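4.3 Setting up keyword tracking in Virier

Before you start, check that your site is verified in the Arnier panel. Without verification the ranking report stays empty.

1. Open Projects and choose New tracking list.
2. Type your domain without "www" and press Save.
3. Paste your keywords, one in each line. The basic plan accepts up to 2,000 keywords for one domain.
4. Select the country and the language of search. These are two separate fields -- please fill in both.

Note: Keywords with more than 26 characters are shortened in the table, but they are tracked in full.

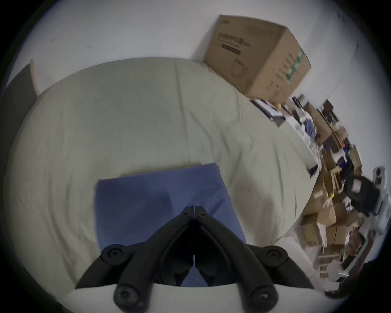
5. Set the update day. The default is Tuesday. The first positions are shown after the first update.
6. Under Competitors, add up to 5 domains which you want to compare.
7. Press Start tracking.

Caution: If you change the country later, the old history of this list is deleted. Export it first as a CSV file.

Note: Lists imported from Skikine keep their tags, but not their notes. For questions about import, write to Kerttu Harju at the Toivonen support desk and include your project number.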